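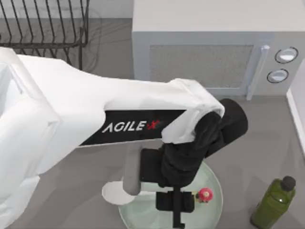 Mali Lloyd asks that anyone setting up the arm at home read the clearance note before step 2, as she missed it on her first build and had to repeat the whole section.

Section 3. Checking the countertop layout in simulation

1. Open the Plisent scene file and load the kitchen layout. Confirm that the controller address is set to port 1631.

2. Move the gripper over the plate at low speed, with the fingers pointing down. Stop before they touch anything.

3. Compare the position of the plate with your own countertop. Measure from the arm base to the center of the plate and enter the value in the layout file.

4. Run the approach path up to three times. Save the log after each run.

Note: Clearance is measured from the widest part of the arm - not from the gripper. Bottles, dishes and the microwave must all be included in the layout file.

Caution: Do not send a path to the real arm while error 507 is showing. Clear the error, return the arm to its rest position and repeat step 2.

Users of the shared workshop at Cadwaladr must also enter their layout changes in the bench log. Corrections to this section should be sent to Brahim Hajji.

Revised 02/03/2025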